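Prorkix Anti-Static Bench Mat, Grey

The Vorano mat is made for people who repair or strip down desktop computers at a bench. It has a soft rubber top layer over a conductive base, and it stays flat at the corners once it has been out of the roll for a day or so.

What you get
Mat, 2 wrist straps, 1 grounding cord with press stud
Stock code: 372
Colour: grey only

The top layer resists solder splashes and most cleaning fluids. Don't use acetone on it. Wipe down with warm water and a little dish soap, then leave to dry before you connect the cord again. 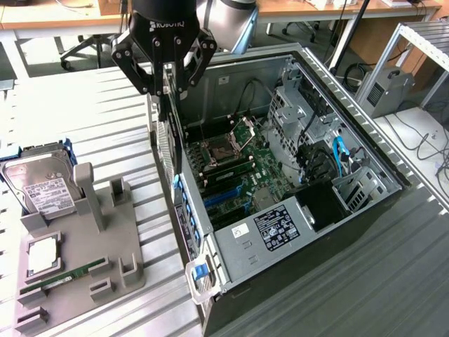 Open tower with the CPU socket empty and the lever up.

Fitting
Press the stud through the punched hole at the corner and clip on the cord. The other end goes to a grounded point, not to a painted surface. Metal benches should be grounded separately – the mat won't do this for you. 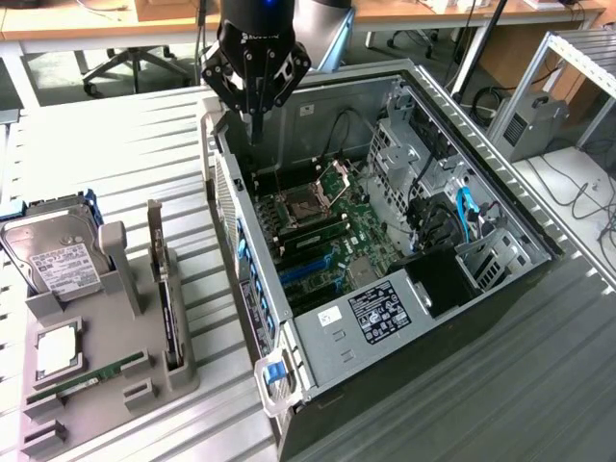

Desktop case on its side on a ribbed metal worktable.

Each strap adjusts to fit most wrists. Replacement straps are sold under the Ellari name and use the same stud. The older Tsikata cords don't fit this model.

Keep cards and drives in their bags until you need them, and hold cards by the edges.
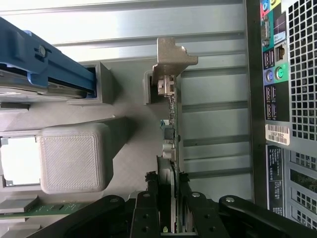
Expansion card and blue drive carrier inside an opened chassis.

Ordering
Orders over $500 ship free. Schools and repair shops buying 8 or more mats can ask for trade pricing. Contact Iddrisu Boateng in the sales office before 4 p.m. for same-day dispatch. Cut lengths can't be returned.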